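Equipment Review: Hustik Hand-Held Gripper, Two-Finger Model
Horrocks Technical Library, Tool Loan Section
Reviewed by Cyril Mellor, August 2018

The section purchased the Hustik in January to replace the Wokia unit, whose jaws could no longer be kept parallel. The present review concerns setup and routine care. Grip strength and recording quality were covered in an earlier notice and are not repeated.

The gripper is supplied partly assembled. The borrower attaches the two finger pads, fits the linkage arms to the handle and checks that the jaws travel evenly. Our first assembly took 57 minutes. The printed guide is clear on the order of work but gives no torque value for the pad screws, a serious omission in a tool intended for shared use. We tighten by hand with the short driver and check again after the first session.

Alignment should be checked over a flat, light-colored surface with the jaws open and nothing held between them. The operator looks at the pad faces first, then closes the jaws slowly and notes whether the faces meet along their full height. On our unit the right pad met early at the top. Loosening its screws and reseating the block corrected the fault.

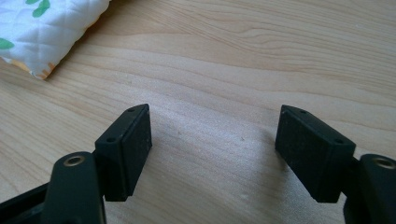

Finger pads open over the tabletop, with the brass-colored bushings of the linkage arms at lower left and lower right.

The pads collect dust and lint readily, and the matte black finish makes every speck visible. A dry brush is sufficient for the faces. Solvent should be kept away from the plastic arms. We brush the pads before each loan and wipe the work surface at the same time.

The bushings have given no trouble. The maker advises inspection every 2000 cycles, but the tool has no counter, and the section inspects every 3 weeks instead. Any side play at the pivot is entered in the log and the unit is withdrawn until it has been examined.

Spare pads are sold only in sets of 4. Delivery of our set took around two weeks. Borrowers who also use the Lilo gripper should note that its pads do not fit the Hustik.

Rating: recommended for supervised use. The section would raise the rating if the guide were revised to include screw settings and a diagram of the pivots.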